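# Toys and tableware - the Vilumstead sorting room

The upstairs room at Vilumstead is where donated household goods get checked before they go out to families setting up a new home. Most of what comes in is kitchen gear, linen and toys. This page is a small gallery from June, put together by Citlali Ochoa, along with notes on how different items are handled.

The room has dark grey carpet and white tables. The carpet came with the lease. It's kind to anything that gets dropped, and so far we've lost far fewer plates up here than we did on the concrete downstairs. The tables were a later purchase. We wanted a plain white top because chips, loose threads and stray crumbs show up on it straight away.

In June we took in 267 items of tableware and 13 boxes of soft toys. The boxes came from Tomoana and the tableware mostly from the Andale drop-off point, which is open until 4 pm.

## What we look for

Plates are checked on both faces and around the rim. A worn rim is fine. A chip you can feel with a fingertip is not, and those plates go to the mosaic class. We don't need matching sets - a family of four can have four different plates, and plenty of people prefer to pick their own.

Soft toys take longer. We check seams, eyes and noses, and read any tag for washing instructions. Toys with a missing tag get a cool wash and are dried flat. Anything with a battery pack is put in the grey tub for Citlali to look at.

## Gallery 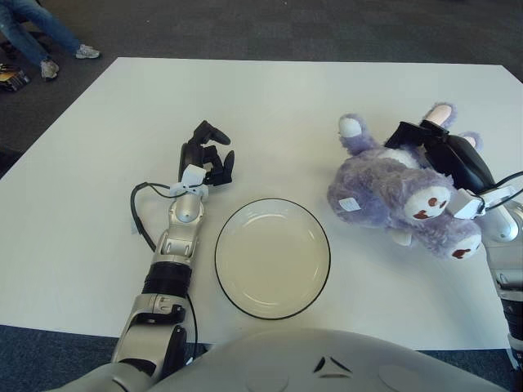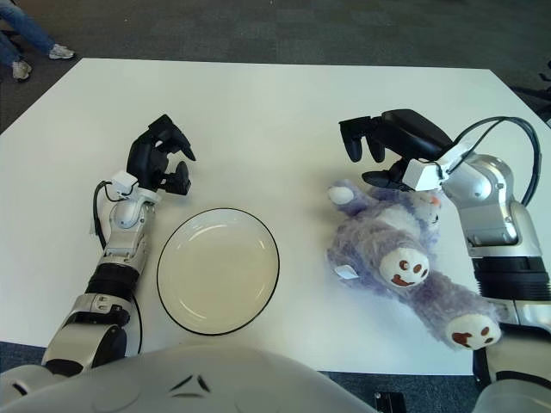

*Dark-rimmed plate and purple plush toy on the white table, both views.*

## Packing

Tableware is wrapped in newsprint and packed on edge, 16 plates to a carton. Please don't lay them flat, even if it looks neater. Bowls go in a separate carton with the mugs.

Soft toys are packed last and never squashed in around crockery as padding. We did this for a while and had complaints about newsprint ink on the pale ones. They now go in clear bags, one toy to a bag, with the size of the toy written on the label.

Cartons are stacked by the lift, kitchen goods on the left and toys on the right. The Zutgate van takes both, and the driver needs the lighter bags on top.

## Dropping things off

We can use:

- dinner plates, side plates and bowls in any colour
- cutlery, rinsed and bundled with a rubber band
- soft toys with sound seams
- tea towels and tablecloths

We can't take knives over 20 cm, car seats or opened craft supplies. Pillows are also a no, even new ones - we have nowhere dry to store them.

The storeroom holds 3,000 items when the shelves are full, and it's close to that now on the glassware side. If you have glasses to give, please hold on to them until the notice at the Andale counter comes down. Plates and toys are still welcome.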